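Doblar pantalones negros de tela blanda

tumaini_b
¡Por fin me he puesto con la ropa! Lo extiendo todo sobre la cama de las rosas, y con los pantalones negros de goma voy así:

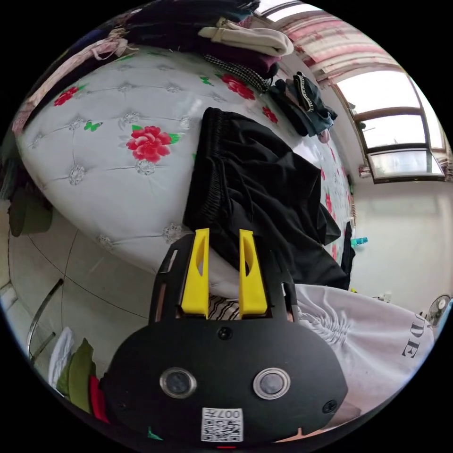
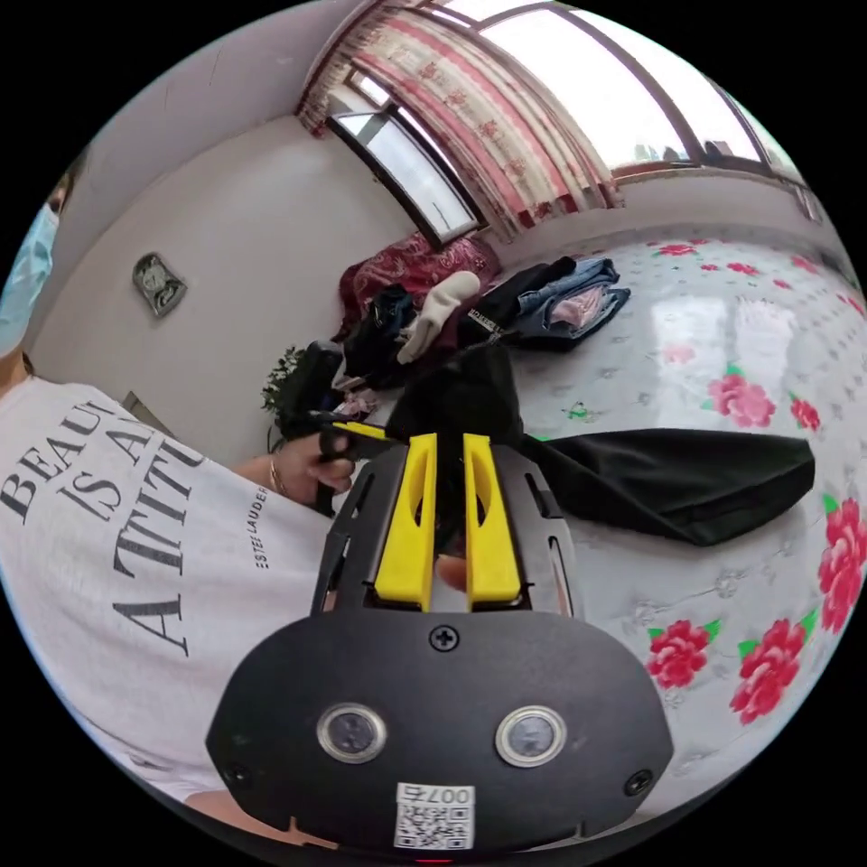
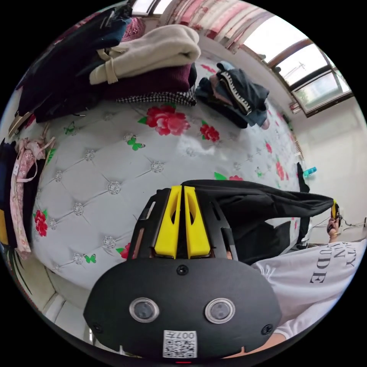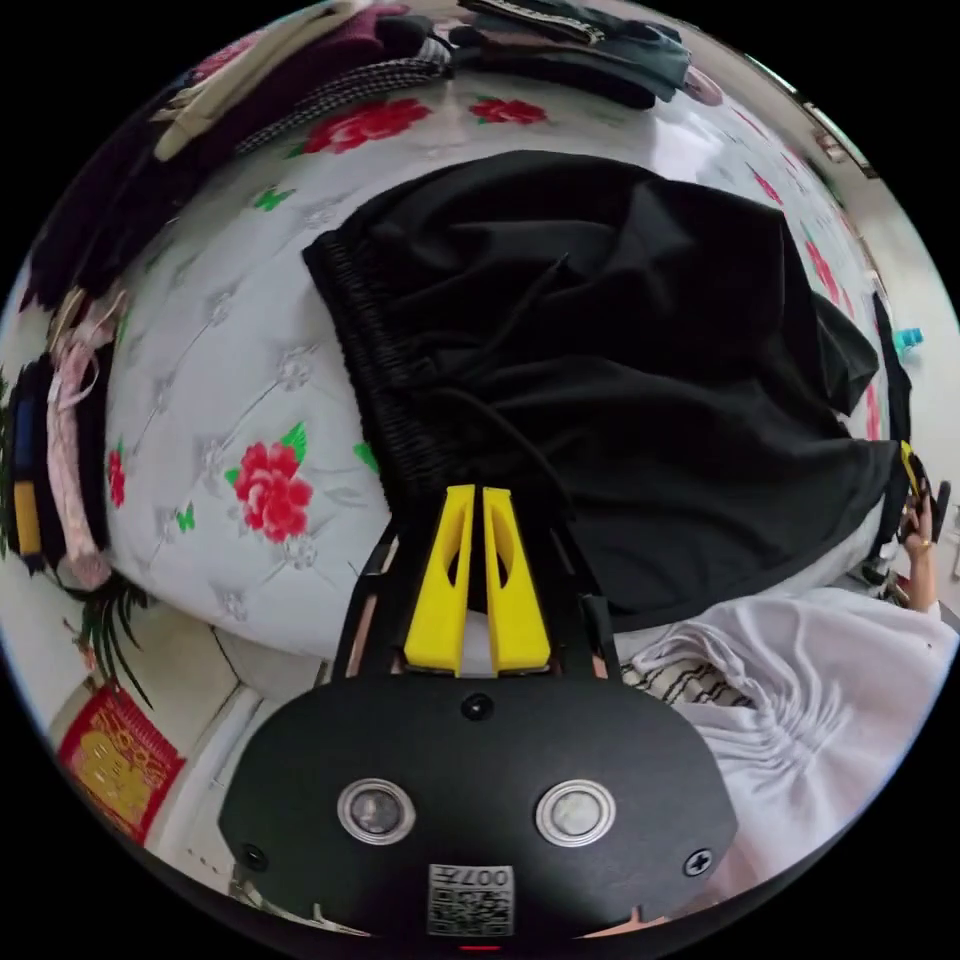

Pierna sobre pierna y luego en tres. ¡Me encanta!

erasto9
¿En tres? Con goma yo enrollo, ocupa menos.

tumaini_b
Enrollados se me abren en el cajón :(

Langat
Con erasto no, ¡doblar siempre! Los vaqueros, en 2 y listo.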